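Imani Calloway
2019-03-17

ok desk clear-out day at the office. thread bc I need somewhere to complain

the long white desk by the window has been everybodys dumping ground since October. mugs, chargers, mail for people who left. Latrice finally said enough

rule is if it doesn't get used at that desk it goes. keyboard stays. plants stay. don't touch the plants
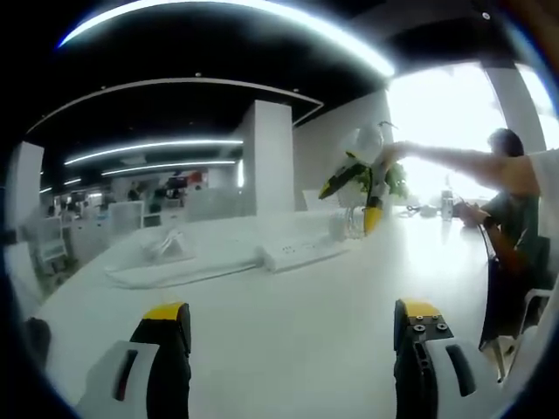
stripy one in the yellow pot, plus keyboard and a glass

Everett wants it moved back from the window, says too much sun. Yolanda says it's fine. I say whoever waters it gets a vote (me)

also who keeps leaving glasses next to keyboards. we lost one that way already. never again pls

next: cables. ugh. so many cables

found 2 chargers with no owner. asked in the group chat, zero replies, 30 people in there

power strip debate now. I want it clipped under the desk, Everett wants it on top so he can reach it. clips are like nothing, Vosier has a bag of them in the catalog, just order teh bag
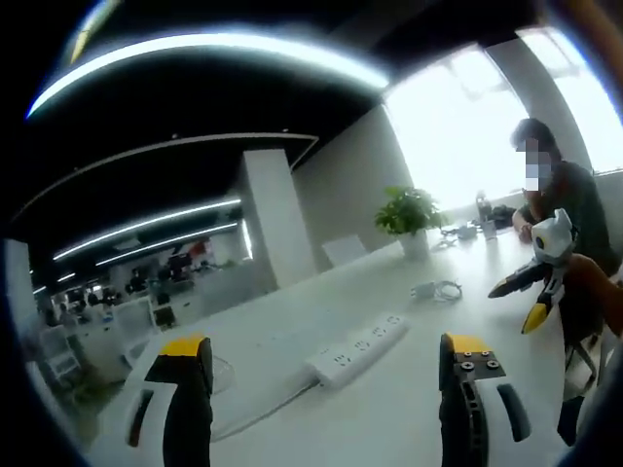
Photo: Latrice Schumacher

long white strip, still on top. Everett 1, me 0

the leafy green one in the white pot is Yolandas btw. she got it as a tiny cutting and it will NOT stop

labels next. little tape flag on every plug so I don't kill somebodys laptop again. sorry Alaric

if you left anything on that desk come get it before I do the drawers. I mean it

drawers are worse. so much worse. send snacks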